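From: Remigiusz Laskowska
To: federation-study list
Subject: Re: Draft 4, weighting of small members in the assembly

Bindu Chacko wrote:
> I have read chapter 3 twice and still do not see why a world assembly
> would need two chambers. If the lower one is elected by population and
> its powers are limited to a short list (disease control, shipping lanes,
> arms inspection), then the veto of the states is already built into the
> list. A second chamber adds delay and a place to hide. Can someone say
> what it protects that the list does not?

Bindu,

The list protects against new subjects. It gives no protection within a subject once it is on the list. Take disease control. Under article 12 of the draft, the assembly may set entry rules at ports during a declared outbreak. A simple majority by population can be reached by a handful of large members, and the cost of closing a port falls mostly on small island states with one harbor each. They have no seat count worth mentioning and no ground for appeal, as the measure is plainly within the list.

Jahangir Biswas proposed a square-root formula for the lower chamber in place of a second one. I ran it on the 2000 population table that we used for draft 3. It narrows the gap between large and small but does not close it, and it has a side effect that he may not have intended: a member that splits in two gains seats. We would need a rule on splits, and I have not seen one that is shorter than a page.

My preference remains two chambers with a time limit. The upper one gets 4 weeks to object. If it does not vote, the measure stands. In a declared outbreak the limit could drop to four days, but I would want that in the text and not left to standing orders. Heriberto Barrera has pointed out that standing orders can be changed by the same majority we are trying to restrain.

On the question of who declares the outbreak, the draft says "the competent organ" in article 12 and "the executive" in article 31. Bastian Lenz should pick one.
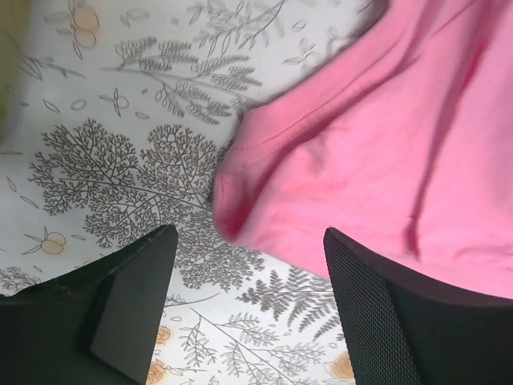
Emergency powers in article 31 also need an end date. The draft lets the executive renew them on its own report, with the assembly merely informed. I would limit the first period to 60 days and require a vote of both chambers for each renewal. The annex on relief goods has the same open wording: "clothing" could mean a garment like the pink one with the stitched border, or a bale of cut cloth, and customs offices will treat the two differently. Either define it or drop the word and refer to the tariff headings.

I will send marked-up text for 12 and 31 before the January call. Comments on the split rule should go to Jahangir directly, with a copy to the list.

Remigiusz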